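The Robots Took the Night Shift. Then Everybody's Job Changed.

Ustberg, 1 October 2024

The freight door at the Zavora warehouse goes up at five. Used to be forty people waiting behind it with coffee. Now it's a dozen, and the arms have been going all night.

Zavora packs snack and breakfast orders for offices, dorms, hotel break rooms. Small boxes, mixed stuff, no two alike. On a good day the Ustberg site sends out 2,427. Before the Jarman arms came in, the record was 2,114, and people who worked that day still bring it up. Sore wrists. Pizza at midnight.

So the numbers went up. Not by a mile. What moved more was who does what, and when, and how tired they are after.

Nobody on the floor got fired over it, the company says, and the packers I talked to said the same, with a shrug. Nights were closed to people in August. Some took days. Some left. A few went upstairs to what everyone calls the kitchen, where the arms learn new items. 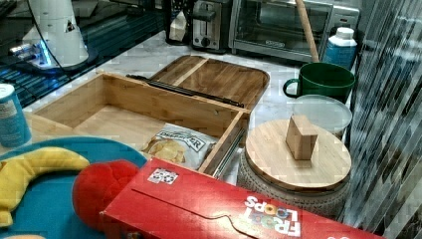
Upstairs work is slow and fussy. A packer picks the day's items, sets them out, runs the task, writes down what went wrong, moves things an inch, runs it again. The old hands are good at it becuase they know what gives trouble. Chips, for one. A bag of Deep River in the corner of an open bamboo box looks like nothing, but bags slump and crinkle and never sit the same way twice. A cereal box is easier, flat sides, until it's lying at a slant against something soft like a plush toy. Then you want someone who has packed that mess by hand.

Pay is a little better up there. Chairs, too. One packer with nine years on the line told me her knees quit hurting in the second month. She also said she misses the noise. Downstairs you talked all shift, yelled mostly. Upstairs it's two to a room and a screen.

And the screen is the sore spot. Trumetti, the outfit that set up the software, logs every run. Pass, fail, time. The logs are meant to track the arms. Workers figured out fast that they track the workers as well. A slow afternoon shows up. A long bathroom break shows up. In August 462 runs got flagged as "operator delay," and it took three meetings before managers agreed to stop using that label in reviews. It's still on the screen. They just don't print it.

Downstairs, different gripes. The arms do the easy boxes, so people get the hard ones. Glass jars, odd sizes, returns. All day. The easy boxes were the rest break, one guy said, you could think about your kids for a minute. The target per person was dropped to make up for it, but not enough if you ask him.

Managers say a fix is coming, a mixed line where each packer gets some easy work back. Trial run of 2,000 boxes first. No start date I could get anyone to commit to.

Meanwhile the training list is full. Everyone wants the kitchen now, even the ones who swore they'd never go near it. There are six spots. The sign-up sheet by the time clock has gone onto a second page, and somebody has already crossed out a name and wrote it back in higher up.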